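進捗報告書　小物仕上げ工程の自動化と作業者の仕事の変化

提出先：Drernus助成プログラム　担当　Lewis Forsyth 様
提出者：Setomonクリーニング　Zimberg工場　工程改善担当　Zerrin Karabulut
提出日：2020年4月16日

平素よりご支援をいただき、ありがとうございます。前回の報告では、機械の設置と床の工事について書きました。今回は、実際に小物の仕上げ工程でロボットを動かし始めてからの状況を報告いたします。前回の面談でForsyth様から「数字だけでなく、人の仕事がどう変わったかを知りたい」というご希望がありましたので、そちらを長めに書きました。

対象の工程について

Zimberg工場では、介護施設とスポーツ施設から預かった衣類を洗っています。シャツ、ズボン、タオルには以前から専用の機械がありますが、靴下、手袋、腹巻きなどの小物は、乾燥が終わった後、すべて人の手で分けてきました。小物は乾燥機から出たとき、裏返しになっていたり、丸まっていたり、ほかの衣類の袖の中に入っていたりします。形が決まっていないため、機械に任せることは難しいと長い間考えられていました。

今回の助成で、この工程に作業台を2台設けました。それぞれの台にロボットアームが付いていて、靴下を一つずつつかみ、施設ごとのかごに移します。ソフトウェアの調整はHuang社に委託しています。アームの手首には小さいカメラが付いており、つかむ直前の位置の確認に使います。

3月の実績

3月にロボットが最後まで処理できた小物は、3944点でした。計画では4000点としておりましたので、少し足りませんでした。ここでの「最後まで処理」とは、つかんで、運んで、正しいかごに入れるまでを、人が手を出さずに終えた場合を意味します。途中で人が直したものは、この数に入れておりません。最初の週にこの定義が係の中で一致していなかったため、記録用紙を作り直し、古い用紙の分は最初から数え直しました。

計画に届かなかった主な理由は二つあります。一つは、月の初めに片方の台の指先の部品が減ってしまい、交換品が届くまで停止したことです。もう一つは、丸まった靴下の扱いです。平らに置かれた靴下は、ほとんど問題なくつかめます。しかし、二つに折れて中央が高くなった靴下では、指が片側の布だけをはさみ、持ち上げる途中で落とすことがあります。落ちた靴下は台に戻りますが、そのたびに形が変わりますので、もう一度最初から位置を調べる必要があります。

画像のぶれも課題として残っています。アームを速く動かすと手首のカメラの画像がぶれ、輪郭が二重になります。Huang社の説明では、柄や線のはっきりした靴下であれば、ぶれていても向きを推定しやすいそうです。無地の白い靴下では推定が難しくなります。速度を下げれば画像は良くなりますが、その分だけ処理の数が減ります。どこで線を引くかについて、現場とHuang社の意見はまだ完全には合っていません。私は、当分の間は遅いほうの設定を使うべきだと考えております。

台の色についても試しました。初めは全部白い台で行いましたが、白い靴下の端が台と区別しにくいという問題がありました。その後、靴下を置く場所を青くしましたところ、認識の失敗が減りました。これは、私たちの係の人が「魚屋さんの台のように色を付けたらどうか」と言ったことが始まりです。費用はほとんどかかっておりません。

作業者の仕事の変化

工場では30人が働いています。そのうち小物の工程に入るのは、当番の人だけです。以前は、当番の日は立ったままで、朝から夕方まで同じ分類をしていました。腰と首が疲れるという声が多く、当番の交代をお願いする人もいました。

現在、当番の仕事は次のように変わりました。朝、かごと施設の札を合わせます。そのあと、乾燥が終わった小物を軽くほぐして、台の上に間隔をあけて置きます。ロボットが止まったときは画面の表示を読み、靴下を置き直すか、台から外すかを決めます。外したものは、今までどおり手で分けます。

立っている時間は短くなりました。一方で、注意の使い方が変わったという意見があります。手で分けていたときは、手を動かしながら隣の人と話すことができました。今は、いつ止まるか分からない機械を待つ時間があり、その時間のほうが疲れると言う人がいます。私はこの意見を軽く見てはいけないと思います。初めの計画書には「負担が減る」と一言で書きましたが、その書き方は十分ではありませんでした。体の負担は減り、気を張る負担は増えた、と書くほうが正確です。

対応として、止まったときの知らせ方を変えました。以前は高い音のブザーで、乾燥機の終了の音とよく似ていました。当番の人は、一日に何度も違う方向へ歩くことになりました。現在は低い音を一回だけ鳴らし、台の横のランプを点灯させています。また、当番の人は台の前で待つ必要はなく、近くのたたみ台で別の仕事をしてよいことにしました。知らせが鳴っても急がなくてよいという点は、朝礼で繰り返し伝えています。急いで台に手を入れることが、一番危ないからです。

安全については、台のまわりに透明な囲いを付け、扉を開けるとアームが止まるようにしてあります。3月の間に、けがの報告はありませんでした。ただし、扉を開けた後、再開のボタンを押し忘れることが続きました。停止していることに長く気が付かない場合もありましたので、再開のボタンを扉の取っ手の隣に移しました。小さな変更ですが、現場ではこれが一番喜ばれました。

経験のある人の知識について

予想していなかったことも報告いたします。小物の工程を長く担当してきた人たちは、靴下を見るだけで、どの施設の物か、かなり正確に分かります。名札が取れていても、かかとの減り方や、ゴムの伸び方で見分けます。この知識は、どの手順書にも書いてありませんでした。

ロボットの教育のために、ベテランの人に分類の理由を声に出してもらい、私が書き取りました。初めは「見れば分かる」という答えばかりで、書き取る側の私も困りました。そこで、間違えやすい二つの靴下を並べて「どこが違いますか」と聞く方法にしましたら、多くの言葉が出てきました。このメモは今、新しく入った人の教育にも使っています。ロボットのために作ったものが、先に人の役に立ちました。

同時に、不安の声もあります。「全部教え終わったら、自分の当番はなくなるのか」という質問を、面談で受けました。私の権限で約束できることには限りがありますので、工場長と相談し、助成の期間中は自動化を理由とした人員の削減を行わないことを、文書にして掲示しました。期間の後のことは、まだ書くことができません。この点は正直にそのまま伝えてあります。次の報告までに、期間後の配置についての考え方を、Setomonの本社から文書でもらう予定です。

言葉の問題

私自身、日本語を母語としておりません。工場には、同じような人がほかにもいます。Huang社から届いた画面の表示は漢字の専門用語が多く、「把持不成立」という言葉は、日本人の作業者にも分かりにくいものでした。現在は「つかめませんでした」と直しています。「再試行」は「もう一度やります」、「原点復帰」は「はじめの場所にもどります」としました。直した後は、私が呼ばれる回数が減りました。表示の変更は契約の中に入っていませんでしたが、Huang社が追加の費用なしで対応してくださいました。

費用について

支出は予算の範囲内です。指先の部品だけは、予定より早く減っています。布をはさむ面に細かい溝があり、そこに糸くずが詰まると滑りやすくなります。毎日の終わりに柔らかいブラシで掃除をする決まりにしましたが、交換の間隔が延びるかどうかは、まだ判断できません。予備の部品を常に工場に置くために、消耗品費の中で小さな組み替えをお願いする可能性があります。必要になりましたら、別の書類で申請いたします。明細は会計の様式に従って、別に送付いたします。

次の期間の予定

次の期間は、丸まった靴下への対応を一番先に行います。Huang社は、つかむ前に指で布を軽く押して広げる動作を提案しています。試験は片方の台だけで行い、もう片方は今の設定のまま動かします。そうしなければ、毎日の納品に影響が出るためです。

手袋への拡大は延期したいと思います。計画書では同じ時期に始めることになっていますが、靴下の失敗がまだ多い状態で種類を増やしますと、当番の人の判断が難しくなります。延期につきまして、Forsyth様のご意見をいただければ幸いです。

また、当番の人への聞き取りを続けます。これまでは私が一人で聞いておりましたが、私は計画の担当者ですので、悪いことは言いにくいかもしれません。次からは、別の部署の人に聞いてもらい、名前を付けずにまとめる方法にいたします。その結果は、良い意見も悪い意見も、省略しないで次の報告書に付けます。

工場の見学については、通路が狭いため、一度に入れる人数を少なくしていただく必要があります。午前中は乾燥後の小物が多く、台が続けて動いています。午後は量が少なくなりますので、当番の人と話す時間が取れます。ご都合の良い時期をお知らせください。こちらで当番の表を調整いたします。
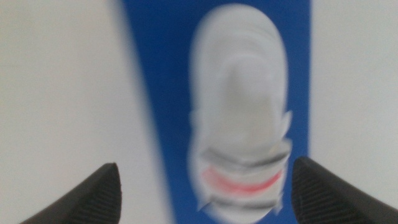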